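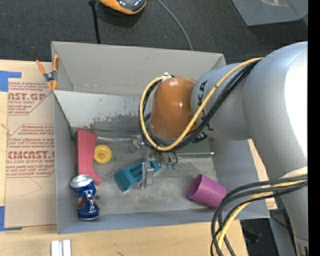

Photo: Komby

Yareli Montes has been preparing pupils for admissions tests in mathematics for long enough to distrust the word "preparation". At Brasari, the tutoring practice where she runs the sixth-form programme, the first two sessions contain no teaching at all. The pupil sits a full paper under timed conditions, then sits with Montes while she goes through the script line by line.

"I want to know where the marks went," she says. "A score of 62 tells me very little. I need to see whether the pupil lost them on algebra, on reading the question, or on the last ten minutes."

She sorts every lost mark into one of four types: content the pupil has never met, content half remembered, slips in working, and questions left blank. The proportions decide the plan. A pupil whose losses are mostly slips will be given fewer new topics and more short timed sets, usually of six questions, with written checks after each one.

Her error log is a plain spreadsheet. Each row holds the question reference, the type of error, the time spent and a sentence from the pupil about what they were thinking. That last column is the one pupils resist. "They write 'silly mistake' and move on. I send it back. Which line, and what did you write there instead?"

One recent pupil, Letay Gudeta, filled 201 rows between the autumn and her exam in April. Gudeta recalls that the log was tedious until patterns began to show. "I was dropping minus signs when I expanded brackets, but only if I'd skipped a line of working," she says. "Once I'd seen it written down that many times, I stopped skipping the line."

Montes is cautious about past papers. She holds back the most recent ones for the final month and uses older material for practice by topic. She also leaves at least 48 hours between a full mock and the next session – the pupil marks the script alone during that gap, using the published mark scheme, and brings it in with queries already noted.

"If I mark it, I learn something. If they mark it, they learn what a method mark is."

On timing, she teaches a two-pass approach. The first pass takes every question the pupil can start at once; the second returns to the rest in order of marks available. Gudeta found this uncomfortable. "Leaving a question felt like giving up on it. My first mock done that way was worse than the one before." Her third was better, and by then she was finishing with around 4 minutes to spare.

Asked how many hours a week she recommends, Montes declines to give a figure. Pupils taking three A levels have limited evenings, and she would sooner have four short sessions completed than a long one abandoned. Parents are sent a copy of the log each half term, without commentary.

She is now rewriting the diagnostic paper. The geometry section, she says, is too short to separate the second type of error from the third, and two of the questions on circles test much the same thing.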